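**Ristell student robotics club opens garment-handling project to other schools**

10 January 2024 – The robotics club at Ristell College has released the task rules, recording procedure and grading sheet for its garment-handling project, which students began in November. The material is available to any school or college club that wants to run the same exercise, and it forms the basis of the cloth category at this year's Terkside Student Automation Meet.

The project covers one household job: taking a piece of clothing out of a container, laying it on a table, folding it and putting it back. Students carry out the job by hand with a pair of gripper tools, and the recordings are used to train a control program called Jidura, written by the club's second-year members. The club chose clothing after a year of work with wooden blocks and plastic cups, where most of the programming problems had been solved by earlier groups.

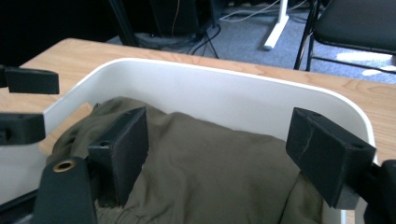 Cloth presents a different set of problems. A block has the same outline each time it is picked up, while a garment dropped into a container takes a new shape on every attempt. Edges, seams and openings may be hidden. A grip that closes on two layers instead of one changes the result of every step that follows.

"The first rule we wrote was that the garment has to be dropped in, never placed," said Philomena Hegarty, who teaches the automation course and supervises the club. "Students place things neatly without meaning to, and the program then learns to expect neat starting positions. We lost most of our early recordings that way."

### Task rules

Each attempt follows the same order:

1. The operator drops the garment into the container from shoulder height and does not adjust it.
2. Both grippers start open above the garment. The clock starts when either one closes.
3. The garment is lifted out and laid on the table. Dragging it over the rim is allowed but is noted on the grading sheet.
4. The operator finds a seam or hem and works from it. Gripping away from a seam is permitted – the grader records it as a free grip.
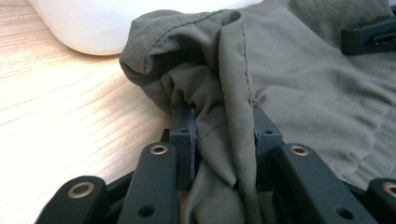
5. The garment is folded twice and returned to the container with no part hanging over the rim.
6. The attempt ends when both grippers are open and clear.

Attempts that run past 100 seconds are kept in the set but marked as overtime. Attempts in which the garment reaches the floor are removed.

### Recording and grading

Students work in pairs, with one operating and one grading, and change places after every 7 attempts. The club set this limit when grading sheets from longer turns showed a rise in free grips toward the end. The target for the school year is 2000 graded attempts across all garments.

A separate part of the procedure covers handling of the container itself. It is gripped with both hands, one on each side, and the hands stay in position until the container is at rest.
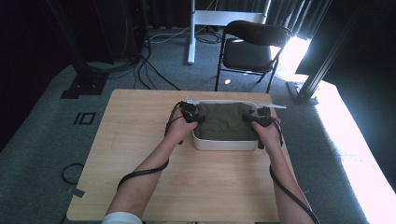
Grading is done on a scale of 0 to 100, with points deducted for free grips, dragging and uneven folds. An attempt must reach 87 to be used for training. Lower-graded attempts are stored separately, and the club intends to use them for a second program that estimates the grade of an attempt before it is finished.

"The grading sheet took longer to write than the software," said Eamon Hennessy, club secretary and a second-year student. "Two people can watch the same fold and disagree on whether it is even. We ended up defining it by the distance between hems."

### Terkside entry

The cloth category at Terkside is open to teams of up to four students. Teams may use their own grippers and their own program but must follow the published order of steps. Garments will be supplied on the day and will not be shown in advance. Judging takes place in the Hayes Building, and each team is given two practice attempts before its graded run.

Clubs can request the rules and grading sheet from the Ristell College automation office. Requests should state the number of students taking part and the type of gripper to be used.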